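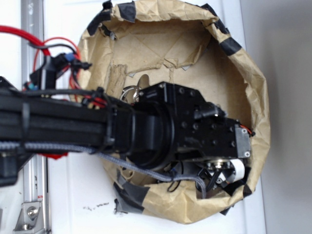

The picking arm at Nelano's Satinville workshop, lowered into a paper-lined container.

Nelano Publishes Its Upkeep Routine for Small-Object Picking Cells

SATINVILLE – Nelano has released the full setup and maintenance routine for Irnulari, the picking cell it runs at its Satinville workshop. The routine covers the lined container, the arm's cable run, the wrist fasteners and the gripper, and is offered free to schools, repair shops and small labs that keep a similar machine.

The document grew out of notes kept by Kadri Jaunzems, the technician in charge of the cell. A full check takes 30 minutes and is done every 1000 picks. A shorter one, listed on a single page, takes 15 minutes and is done at the start of each shift.

"Most of our lost time came from cables and loose screws," said Jaunzems. "The software was rarely the problem. We wrote down what we check and in what order, and we kept to it."
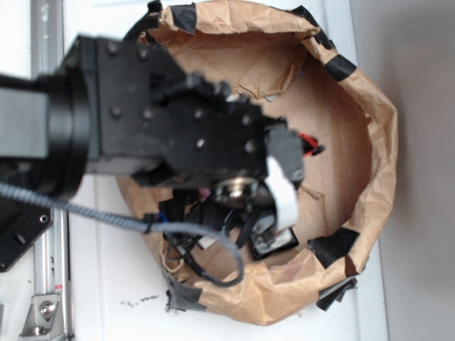
Cable routing takes up the longest section of the routine. Each cable is followed by hand from the rail to the gripper with the power off, then watched while the arm is moved slowly through its reach. The gray braided cable needs the closest attention, as it crosses the rim of the container and hangs in a loop down the inside wall. Technicians are told to leave enough slack for the wrist to turn fully but to shorten any loop that catches on the paper or reaches the objects. Ties are replaced when they slide under light finger pressure – they are not to be pulled tighter.

The wrist and gripper screws are checked next, working from the joint outward. Any screw that turns is removed, cleaned and refitted, and its position is written in the log. The gripper is then opened and closed with nothing between the fingers, and the technician listens for rubbing before the cell goes back into use.

Lining the container has its own page. Brown kraft paper is crumpled by hand, opened out again and folded over the rim, then held with black tape. The tape is pressed down again at each shift check and replaced if an end has lifted. Paper is changed when it tears through or when a fold begins to hide objects from the wrist camera.

Test objects are kept to things found in most homes and chosen for the different ways they behave in a grip. 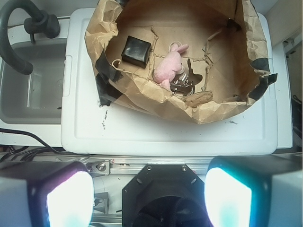 The current set includes a pink plush rabbit, a bundle of metal keys, a small black cube and a rough piece of wood. Soft items show whether the fingers are closing evenly, and hard ones show whether the pads are slipping. The routine asks for each object to be picked and put back before the log is signed.

Gunārs Rebane, who manages the Satinville workshop, said the routine had been tried by new staff before release. "Triin Laur had never worked on the arm, and she did the full check from the printed pages," he said. "Where she had to stop and ask, we rewrote the step."

The release runs to 47 pages and includes blank log sheets, a cable diagram and a parts list. An updated version with a section on camera cleaning is planned for March.

Printed copies can be requested from the Nelano workshop in Satinville. Press questions should be directed to Ott Kairys, Nelano communications.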